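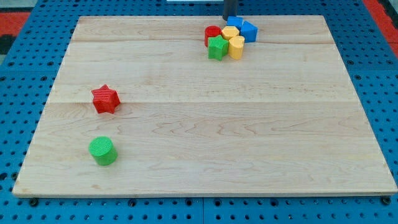
Villalobos, in a review left under this listing, asks why anyone should pay for a block set and a written procedure when a bag of toy blocks from any store does the same job. Fair question. If all you want is something for an arm to pick up, buy the bag. If you plan to publish a success rate, or accept a machine on the strength of one, keep reading.

Grakonow Tabletop Manipulation Practice Kit
Sold by Jurberg
Status: in stock, ships in 3 business days

What it is

A set of shaped blocks with a printed practice guide for running and reporting pick-and-place trials. The shapes are cylinders, stars, hexagonal prisms and triangular prisms. The guide is the part you are paying for. We have read a lot of reports that say "the robot cleared the table" and leave out how the table looked beforehand, who set it, and what counted as cleared.

What the guide asks of you

Write the start layout down before the run. A block standing by itself on open board is an easy pick. Blocks pushed up against one another are a different task, and the two should be scored on separate lines. Averaging them gives a nice number that tells a buyer very little.

Define a grasp in writing. The guide uses lift clear of the board and hold for 2 seconds. You can choose another figure, but print it next to the result.

Log each human touch. Straightening a star between attempts is a touch. So is nudging a cylinder back from the edge. Runs with a touch stay in the report and are marked.

Run at least 12 trials per layout, and report all of them. If you stopped early, say at which trial and who decided.

Fix the work surface and leave it alone for the whole series. If it shifts, start the series over.

What the kit doesn't do

It is not a safety certification, and finishing the guide doesn't make a cell safe to stand next to. Risk assessment, guarding, speed limits and emergency stops come under the standards that apply to your machine and your site. We get asked for a "compliant" sticker about once a week. There isn't one.

It also won't predict how an arm handles bags, cables or fruit. Hard blocks with flat tops are kind to most grippers - a good score here is a floor, and vendors who quote it as anything more should be asked for their trial sheets.

In the package

Block set, assorted shapes in red, yellow, green and blue
Printed practice guide, 14 pages
Trial sheets (copy as needed)
Layout cards

Board, table, arm and gripper are not included.

Goes with

The Rukum layout overlay, sold separately, marks start positions on the board. Useful if more than one person sets up your trials. Skip it if you already have a fixed camera and a decent way of checking positions.

Returns

Unused kits can be returned in the original box. Marked-up trial sheets are yours to keep, including the bad ones.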